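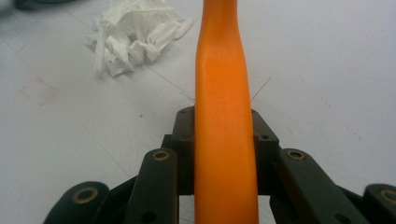 **工单主题:** 共享日历里的重复活动差一个小时
**提交人:** Genowefa Zalewska
**提交日期:** 2024年10月7日
**产品:** Ondo 日历同步(网页版和桌面版)
**状态:** 已解决,保留观察

## 问题描述

您好。我在 Sinley 的办公室工作,负责安排我们和 Trorness 分部的共同会议。中文不是我的母语,如果有写得不清楚的地方,请告诉我,我会再写一次。

我们有一个共享日历,名字叫“Rácz 项目”。日历里的单次会议都正常。重复的会议不正常:在网页版里显示上午九点,在桌面版里显示上午十点。两个程序登录的是同一个账号。

这些重复会议都是二月建立的。后来新建的重复会议没有这个问题,所以我一开始以为是我自己输入错了。我检查了原来的邀请邮件,邮件里写的是九点。

## 我已经试过的办法

1. 退出桌面版,再登录。没有变化。
2. 清除桌面版的本地缓存,然后等它重新同步。日历里有将近 3,000 条记录,所以等了比较久。同步完成以后,还是十点。
3. 把电脑的时区改成别的城市,再改回来。两边的时间都跟着移动,差别还是一个小时。
4. 打开一个会议,不改任何内容,直接保存。没有变化。
5. 打开同一个会议,把时间改成九点半,保存,再改回九点,保存。这一次两边一样了。

第五个办法有用,但是每次保存都会给参加的人发一封更新邮件。有一位同事已经问我为什么会议改了两次。我不想对所有会议都这样做。

## 客服第一次回复

> Genowefa 您好,请在网页版打开一个有问题的会议,点“更多”,再点“导出单个活动”,用文本编辑器打开导出的文件,看 DTSTART 那一行写的是什么。请同时对一个正常的会议做同样的操作,把两行都贴给我们。

## 我的回复

正常的会议:

```
DTSTART;TZID=Europe/Warsaw:20240520T090000
```

有问题的会议:

```
DTSTART;TZID=Custom-1:20240213T090000
```

我不知道“Custom-1”是什么,我没有选过这个名字。在时区的列表里我也找不到它。

还有一件事,可能有关系:二月的时候,这个日历是从我们以前用的程序导入的。导入是同事做的,我当时只收到了一个完成的通知。

## 客服第二次回复

> 谢谢,这两行很有帮助。“Custom-1”是导入文件自带的时区定义,里面没有夏令时的规则。桌面版按照这个定义计算,所以夏季会晚一个小时。网页版遇到不认识的时区名称时,会改用日历的默认时区,所以显示的时间碰巧是对的。
>
> 请在网页版进入“日历设置 → 维护 → 替换时区”,左边选 Custom-1,右边选 Europe/Warsaw。请务必取消勾选“通知参与者”。建议先导出整个日历作为备份。

## 处理过程

我先做了备份,然后按照说明操作。“替换时区”这个菜单一开始我看不到。后来我发现,只有日历的所有者才有这个菜单,而我只有编辑的权限。同事把所有权转给我以后,我刷新页面,菜单就出现了。请你们考虑把这一点写进帮助文档里。

程序提示找到 13 个使用 Custom-1 的重复活动。我取消了通知,点了“替换”。桌面版里的时间没有马上改变,手动点了“立即同步”以后,会议都回到了九点。

其中有一个会议,以前被我单独移动过一次(从九点移到十一点)。这个例外还保留着,时间也正确。我本来担心它会丢失。

参加会议的同事没有收到更新邮件,我问过了 Trorness 那边,他们也没有收到。

## 还没有解决的问题

- 我用手机看这个日历的时候,会议的提醒还是按旧的时间响。会议本身显示九点,提醒却在九点四十五分才响。按设置,应该提前十五分钟。
- 夏令时结束以后,时间会不会又改变?如果可以的话,请让这个工单先开着,到时候我再检查一次。

## 客服第三次回复

> 手机提醒是提前存在设备里的,替换时区不会更新它们。请在手机上关闭这个日历的提醒,等同步完成,再重新打开。工单会再保留 30 天,您可以直接在这里回复。

## 补充

手机的提醒已经按照上面的方法重新打开,今天的会议在八点四十五分提醒了我。夏令时结束以后,我会回来写检查的结果。谢谢你们耐心的说明。

Genowefa Zalewska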